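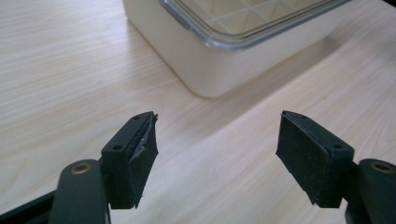
Worn pad on one finger of a hand-held gripper – keep the demonstrations or redo them?

Posted by Jultberg
March 16, 2018

I am collecting demonstrations with a hand-held two-finger gripper, camera on the tool. The task is a simple one: approach a lidded white storage container on a wood table and grasp it by the lid rim. I have 3377 demonstrations so far, recorded in 21 sessions by 3 operators.

The black pad on the left finger is torn along its upper edge and a whitish-silver material shows through. The right pad is in much better shape, with a little wear at the lower edge. I don't know in which session the tear started. The torn area is in view whenever the fingers are open.

Two things I need to decide:
Do I drop the sessions with the torn pad, or train on everything?
If I replace the pad now, does the change in appearance partway through the set cause trouble? The policy takes camera images and gripper width as input. The arm that will run it has the same fingers with new pads.

Tags: demonstrations, gripper, data quality

Elluno

Keep them, but label them first. Pull one open-gripper image from the start of each session, put them side by side, and write down a pad state per session: intact, frayed, torn. That gives you the changeover to within one session and takes less time than arguing about it.

Then check whether pad state lines up with anything else. If one operator recorded all the torn sessions, or the container was always on the same side of the table in them, the model can use the tear as a cue for that. In that case record more sessions with new pads to break the link. If pad state is spread over operators and container positions, I would train on the full set and hold out 10 intact-pad sessions for evaluation, assuming you have that many.

Appearance is the smaller problem. Friction is the larger one. With a torn pad, operators tend to squeeze harder or shift the grasp point to the good part of the pad, and those habits go into the recorded widths and poses. Plot final gripper width per session. A step in that plot matters more than the color of the backing.

Replace both pads together – a new left pad against a used right one gives you a third condition to label. Redo the width calibration afterward, as pad thickness changes the zero.

Zeltero

just mask out the fingers in the image. we did this and never looked at the pads again

Barrera

Masking hides the tear, but it also hides the gap between the fingers, and for a rim grasp that is the part of the image you want. If you do mask, cover the finger bodies only and leave the inner faces and the gap alone. It does nothing for the friction issue Elluno describes.

One addition on the container. A clear lid gives highlights along the rim that move with the light, and bright light on pale wood can wash out the grain. Compare exposure between sessions before you blame the pads for a bad result. I lost most of June to a drop in grasp rate that came from auto exposure. Lock it, and note the setting in the session log next to the pad state.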